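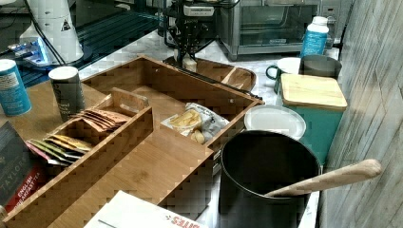 Tea box on the break counter, Dultley workshop.

August 12, 2018

Second week on the Baptista clock and I am finally enjoying myself. Leonilde Cardoso brought it in back in July with a note saying it loses time "when it feels like it," and I'm sorry to report she is right. On the bench it ran 57 hours without a fault, then dropped nearly 20 minutes overnight. I had the suspension spring out again this morning and found a faint kink close to the top block, so a new one is on order from Milter (their part 696, not 629 - I got that wrong last time and had to send it back, and they were very kind about it). 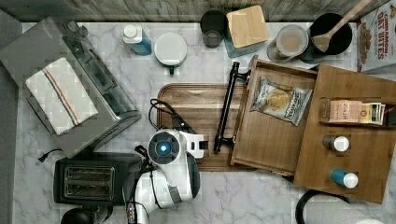 Cleaning is the part I want to write down properly for whoever does the next one. Helju Lapiņa likes to peg out the pivot holes twice, once before the bath and once after, and I've come round to her way, slow as it is. Please lay the washed plates on clean cotton and leave them alone until morning. A folded kitchen towel like the striped one on top of the toaster oven is about the right thickness, though do take a fresh one from the drawer, as crumbs and pivots are poor company.

Still to do: check the crutch for play, set the beat, and ask Leonilde whether her shelf at Kurnden is level. I suspect it leans a little toward the window.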